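Teaching by the hundred: a morning at Flimside

The coffee at Flimside goes cold early, and the lead operator doesn't seem to mind. She has been running demonstrations since eight, and she is still talking with both hands.

"People think the clever bit is the model," she says. "I love the model! But come and watch an afternoon of collecting and you'll see where it gets its manners."

Her team records examples for Covon, a learning system that picks up household chores by copying. The target in May was 600 demonstrations. They finished the month with 822, and the total now stands at 2,342.

Does it get dull? She laughs. "You'd think so. But we move the fruit every time, we turn it, we swap what's on the table, and suddenly it's a new puzzle. A star fruit has all those ridges. A lime just wants to roll."

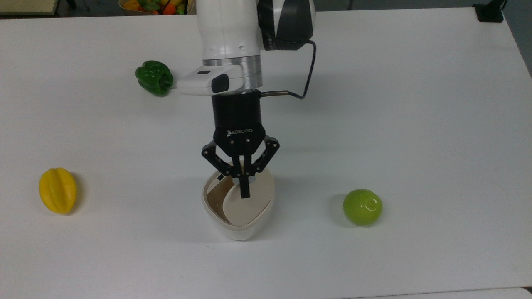 The gripper reaches into the bowl, with a pepper, a star fruit and a lime on the table.

She keeps the clumsy runs too, marked as such. "If I fumble and then fix it, that's gold. I used to delete those, and I could kick myself."

Next comes a set recorded with 2 arms, at the Kirkell site. "I've already asked for more limes," she says.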